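Ticket 568 – Mug tree leans, mugs slide off pegs
Product: Cusi mug tree, wood
Opened by: Yurani Bermúdez, Brekham Kitchen Goods, customer support
Status: Resolved, with a grumble
Opened: Monday, April 27, 2020

Original report (customer, Hemville)

The tree arrived in good shape and I put it together in the time it takes to boil a kettle. It stood up straight for one evening. By breakfast it had developed a lean, like a man at a bus stop pretending not to read your newspaper. I hung two mugs on it and the lean got worse. One of the mugs then slid down its peg and landed on the table. It survived. I would like the tree to stand up and the mugs to stay where I put them, which I had assumed was the whole product.

Reply 1 – Yurani

Thanks for writing, and I'm glad about the mug. A few things to check first:

Turn the tree over and look at the screw in the bottom of the base. It should sit flush or slightly below the wood. If you can feel the head with your thumb, it isn't all the way in, and the whole tree is standing on a screw.

Next, put the tree on the floor. If it stands straight there, we need to talk about your table.

Please also tell me which mugs you're using and which way the handles go on.

Reply 2 – customer

Screw is flush. I have now felt it with both thumbs. On the floor the tree leans exactly as it does on the table, so the table would like an apology.

The mugs are ordinary mugs. The handles go on the pegs. I wasn't aware there was a second school of thought.

Reply 3 – Yurani

Apologies to the table.

A lean that follows the tree from table to floor is nearly always the post. The bottom end has a shallow collar that drops into the base, and if a curl of sawdust is left in the hole, the post sits on that and goes off to one side. Take the screw out, lift the post, knock the base upside down against your palm and wipe out the hole with a dry cloth. Put the post back, press down hard, and only then put the screw in. Stop when it resists. Pine is forgiving up to a point, and after that point it splits.

For the sliding: push each mug all the way along the peg until the handle is up against the post, and let the mouth of the mug tip down and toward you. A mug left halfway along will creep.

Reply 4 – customer

There was a curl of sawdust. It was very small for the amount of correspondence it has caused.

Post is back in and the lean is gone. I've hung the mugs as instructed.

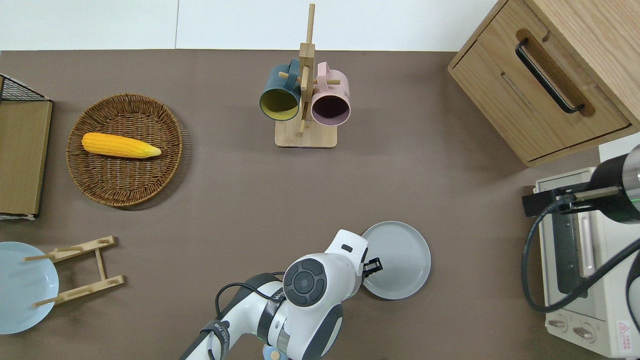
Mug tree with two mugs, teal on the left and pink on the right.

Lunch is also on the table, or one ear of corn's worth of it. My remaining question is about the pink mug. Its handle sticks up over the rim by the post and it looks as if it's raising its hand in class. Is that correct?

Reply 5 – Yurani

That's fine. Handles vary, and a roomy one will ride up on the peg. As long as the mug doesn't shift when you nudge the tree, leave it alone.

I do see the gray plate lying flat and the blue one over by the wooden stand. If that's the Somen plate stand, I'd let the plates live in it. They take up less of the table that way. This isn't part of the ticket and you may ignore it.

Reply 6 – customer

Ignored, for now. The plates are between engagements.

I nudged the tree. Then I nudged it again with more feeling. Nothing slid. I've also turned it a quarter turn and back, in case it only behaves when facing the window.

Reply 7 – Yurani

Good. Give it until the first week of May with mugs on. If the lean comes back, the hole is oversized and I'll send a new base, no return needed. You'd keep the post and pegs.

Internal note (Yurani)

Second sawdust case on the Cusi tree this month. The instruction sheet says "insert post" and leaves it there. Asked for "wipe out the hole first" to be added before the next 2,000 sheets are printed. Was told the sheet is full. The sheet has a drawing of a steaming cup on it the size of my hand.

Follow-up – customer, 6 days later

Still upright. Close the ticket. One of the plates has moved into the stand, and I'd rather not discuss it.

Ticket closed.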